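Vallgate Winter Concert: a few words about the evening, and what comes next

January 3, 2024

Happy new year to you all, and thank you for the kind letters and messages that have been arriving since the winter concert. I have tried to answer every one, and if I have missed yours please forgive me, as they came in through three different doors and one of them was my sister's.

For those who couldn't get there, Gondico played the Vallgate hall for the first time since the old band split, with Marilou Aquino back at the piano and Ilham Chong on drums. I had heard them rehearse on the afternoon itself, when the heating was off and everybody played in coats, and I went home for my tea thinking it would be a pleasant enough night. It was a good deal more than pleasant. They opened with "Ngau", the long slow one from the second record, which is a brave thing to put first when people are still finding their seats and unwrapping sweets. Marilou let the opening chords hang so long that the hall went completely still, and then Ilham came in with brushes, so softly that I felt the beat in the floorboards before I heard it.

The set ran to 90 minutes without an interval. I know a few of you would have liked one (the queue afterwards made that plain enough), but I do think the music would have suffered for it. The middle part was nearly all new songs, and those were what I had come for. Sulastri Oei has been writing lyrics for them since the spring, and her words are plainer than the old ones, with more weather and more kitchens in them. "Ferry Money" is the one I keep humming. It has a chorus that only turns up once, right at the end, and by the time it arrived half of the back row was leaning forward to meet it.

If I have a grumble it is the sound in the first few numbers. Juwita Sinaga has one of the loveliest low voices I know, and for the opening stretch she was buried under the bass. I was sitting on the left, near the radiator, and friends on the other side tell me they had less trouble. It was put right by the fourth song and after that you could hear every breath. Juwita told me later that she could hardly hear herself either – she simply watched Marilou's hands and hoped.

They finished with an old tune that many of you will remember from the summer dances, taken at half the speed, and then came back for 2 encores. The second was Juwita on her own with a guitar she had borrowed from Ilham's nephew. It had a buzz on the top string and she played straight through it, smiling, and I would not have swapped it for a better guitar.

Now to the news. Ticket sales and the collection at the door came to £2,160 between them, the best we have had from a winter concert, and it goes towards the piano. Those of you who sat close to it will know why. The tuner has looked at it and thinks the lower strings can be replaced in two visits, with the hammers left for next year. We are hoping to have the first visit done before the spring season begins, so that the Zasutia quartet have something decent to play on when they join us. 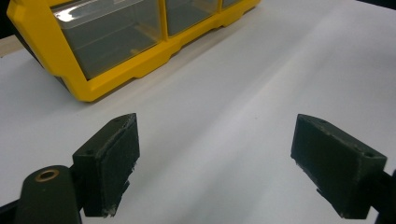 Will the concert be put out as a recording?

Kurniawati Sitompul recorded the whole evening from the sound desk, and the band would like to listen through it before they decide. Marilou is keen, Ilham wants to hear his own playing in "Ferry Money" first, and Juwita is worried about those opening songs, as you would expect. My guess is that a shorter version will appear, beginning at the fourth number, and I will put a note in here as soon as I hear anything firm.

In the meantime, the open rehearsals begin again this month and anyone is welcome to sit in. There are 20 chairs put out in the small room and they do fill up, so come a little early, and bring a cushion if your back is anything like mine. The band are working on two more songs with Sulastri and would like people to hear them while they are still rough. Gondico will be back on the big stage in November, and booking for that opens at the end of the summer, in the usual way, at the desk or by post.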